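Ich schreibe heute etwas länger über die Funkpeilstelle bei Misis. Im April habe ich hier kurz davon erzählt und danach kamen so viele Nachrichten, dass ich lieber alles der Reihe nach aufschreibe. Deutsch ist nicht meine Muttersprache, also bitte korrigiert mich, wenn ich einen technischen Begriff falsch verwende.

Worum es geht
In den letzten Kriegsjahren stand oberhalb von Misis eine kleine Station, die Funksignale von Schiffen gepeilt hat. In der Ortschronik von Ovetton wird sie mit einem einzigen Satz erwähnt: »eine Wetterstation, nach dem Krieg abgetragen«. Dieser Satz wurde seitdem immer wieder abgeschrieben, auch von mir, in meinem ersten Artikel. Das ist mir heute ein wenig peinlich.

Warum ich an der Wetterstation zweifle
Für Wetterbeobachtung braucht man keine Antennen, die in einem genauen Kreis um eine Hütte stehen. Auf einer Bauskizze im Kreisarchiv sind aber solche Antennen eingezeichnet, mit einer Mittelhütte aus Holz und einem Graben für das Kabel. Die Skizze trägt keine Unterschrift. Sie liegt in der Mappe 336, zwischen Papieren über die Reparatur einer Schleuse.

Der Lieferant
Auf der Rückseite steht mit Bleistift »Ragnarsson, Masten 12 m«. Ragnarsson war damals eine Schlosserei, die später auch Fahnenmasten und Zäune gebaut hat. Die Rechnungsbücher der Firma sind zum Teil erhalten. Ich durfte einen Vormittag lang darin blättern und habe eine Lieferung nach Misis gefunden, bezahlt in bar, ohne Name des Kunden. Alle anderen Kunden auf derselben Seite stehen mit vollem Namen da. 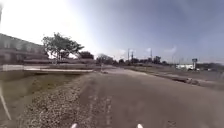

Das Wort »Clornura«
Neben der Lieferung steht dieses Wort, und ich habe lange gedacht, es ist ein Schreibfehler. Es kommt aber noch einmal vor, in einem Brief vom Postamt in Ovetton, wo eine eigene Telefonleitung »für Clornura« verlangt wird. Ich halte es jetzt für den Decknamen der Station. Beweisen kann ich das nicht. Wenn jemand das Wort aus einem anderen Zusammenhang kennt, wäre ich sehr dankbar.

Die Briefe
Den größten Fortschritt verdanke ich Thérèse Sutherland. Sie hat mir die Abschriften von Briefen geschickt, die ihre Großtante von Misis nach Hause geschrieben hat. Die Großtante war dort als Schreibkraft angestellt. Über die Arbeit schreibt sie natürlich nichts, das war verboten. Sie schreibt über Kartoffeln, über kalte Füße und über einen Vorgesetzten, der beim Kauen pfeift (wie das geht, weiß ich auch nicht).

Was man trotzdem herauslesen kann
In einem Brief klagt sie, dass die Nachtschicht sieben Leute braucht und nur fünf gesund sind. Eine Wetterstation mit einer so großen Nachtschicht kann ich mir schwer vorstellen. In einem anderen Brief bittet sie um Handschuhe ohne Finger, »damit ich drehen und zugleich schreiben kann«. Meine Vermutung ist, dass sie an einem Goniometer gesessen hat, also an dem Gerät, mit dem man die Richtung des Signals einstellt.

Eine Korrektur von mir
Im April habe ich geschrieben, dass die Station direkt am Ufer lag. Das war falsch. Ich hatte die Nordrichtung auf der Skizze verwechselt. Mit der richtigen Orientierung liegt sie rund 3 Kilometer im Landesinneren, auf der flachen Weide hinter dem alten Weg nach Ovetton. Danke an die zwei Leser, die das sofort bemerkt haben und dabei sehr höflich geblieben sind.

Zur Frage nach den Resten
Viele haben gefragt, ob man noch etwas sieht. Ich glaube, sehr wenig. Die Weide wurde später mehrmals gepflügt und entwässert. Auf einem Luftbild aus der Nachkriegszeit erkennt man einen hellen Ring im Gras, der zur Skizze passen könnte. Leider ist das Bild unscharf, und ein heller Ring kann auch von einer Viehtränke kommen. Ein Bekannter mit mehr Erfahrung sagt »vielleicht«, mehr ist von ihm nicht zu bekommen.

Zur Frage nach der Partnerstation
Mit einer einzigen Peilung bekommt man nur eine Linie auf der Karte. Man braucht mindestens noch eine zweite Station, damit die Linien sich kreuzen. Irgendwo muss es also ein Gegenstück geben, vermutlich weiter im Süden – je größer der Abstand, desto besser wird der Winkel. Im Brief des Postamtes steht, dass die Leitung »durchgehend nach der Zentrale« geschaltet werden soll. Welche Zentrale das war, steht nicht da. 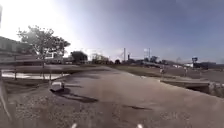 Betonfläche, seitlich Kies.

Was ich als Nächstes mache
Ich habe die Telefonpläne des Bezirks bestellt. Wenn die Leitung für Clornura wirklich gelegt wurde, sollte sie dort eingetragen sein, auch wenn der Kunde geheim war. Jemand musste ja wissen, welche Pfosten er reparieren soll. Das Archiv hat geantwortet, dass die Pläne gerade restauriert werden und dass ich Geduld haben muss. Ich übe.

Zur Frage nach den Geräten
Ein Leser fragt, ob vom Empfänger etwas übrig ist. Mir ist nichts bekannt. In Ovetton erzählt man, dass ein Bauer nach dem Abbau einen grauen Blechkasten mit Skala besaß und darin Nägel aufbewahrt hat. Ich habe mit der Familie telefoniert. Den Kasten gab es, aber er wurde beim Umbau der Scheune weggeworfen, und ein Foto hat niemand gemacht.

Bitte nicht
Die Weide ist in Privatbesitz und wird genutzt. Bitte geht nicht mit Metallsonden dorthin. Der Besitzer war zu mir sehr freundlich, und ich möchte, dass es so bleibt. Aus diesem Grund zeige ich auch die Skizze nur ohne die Koordinaten.

Was mir helfen würde
Briefe, Postkarten oder Lohnzettel aus Misis aus dieser Zeit, auch wenn sie langweilig aussehen. Besonders suche ich die Namen von Kolleginnen der Großtante. In den Briefen heißen sie nur »die Lange«, »Fräulein B.« und »die aus dem Süden«. Thérèse Sutherland hat erlaubt, dass ich einzelne Stellen zitiere, die ganzen Briefe bleiben bei der Familie.

Nachtrag, 21 Uhr
Es wurde gefragt, ob Ragnarsson noch weitere Masten geliefert hat. In den Büchern, die ich gesehen habe, nicht. Es fehlt aber ein ganzer Band, und zwar genau der nächste. Die Enkelin des letzten Inhabers will auf dem Dachboden nachsehen, sobald es dort nicht mehr so heiß ist. Ich melde mich hier, wenn ich von ihr höre.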